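Small Objects, Ordinary Tables: Eero Kokkonen on Collecting Grasp Data

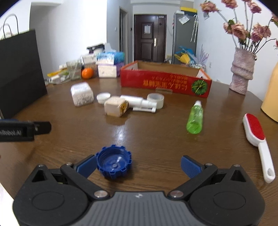
View from the hand-held gripper, with an upturned blue bottle cap near the left finger pad.

Eero Kokkonen runs data collection at Suvavis, where demonstrations recorded with hand-held grippers are used to train a grasping policy. He spoke in June about the current set, which the team calls Trokcombe, and about what gets thrown out of it.

The set stands at 1201 accepted demonstrations. Of these, 454 involve objects lower than a finger pad is wide: caps, lids, coins, flat clips. Kokkonen considers that share too small. "Tall objects are easy to collect and the policy learns them early," he said. "A bottle cap on a hard table is a different problem. The pads have to come down almost to the surface, and the person holding the tool tends to slow down or tilt. Both habits end up in the data."

Orientation is logged for every cap. An upturned cap presents a rim and a hollow, and the operator can close on the outside or put one finger in. Suvavis accepts only outside grasps for now. "We had mixed strategies in the first batch, and the model averaged them," Kokkonen said. "It would stop halfway between the two and close on nothing. Gunārs Rebane relabeled the batch by hand and we dropped 89 recordings."

Collection takes place in homes, on whatever table is available. Glossy wood is kept in the set on purpose. Reflections shift as the wrist-level camera moves, and in the early models a bright patch on the tabletop was sometimes scored as an object. Other household items stay on the table during recording. The instruction sheet asks operators to leave a hand's width of clearance around the target and to change nothing else.

Asked whether the clutter is worth the extra failures, Kokkonen referred to a comparison run by Urmas Rozīte. One model was trained on 600 demonstrations from bare tables, a second on the same number from cluttered ones. "The first was better on bare tables by a small margin. On a kitchen table it was not usable."

Timing is the remaining dispute. Raphaël Caron, who maintains the training code, wants every recording trimmed to start when the target enters view. Kokkonen prefers to keep the approach. "The search is part of the task. If you cut it, you have to write it by hand later."

The next batch will cover lids and rolls of tape, with both lying flat and standing on edge. Operators will record each object from at least two sides of the table.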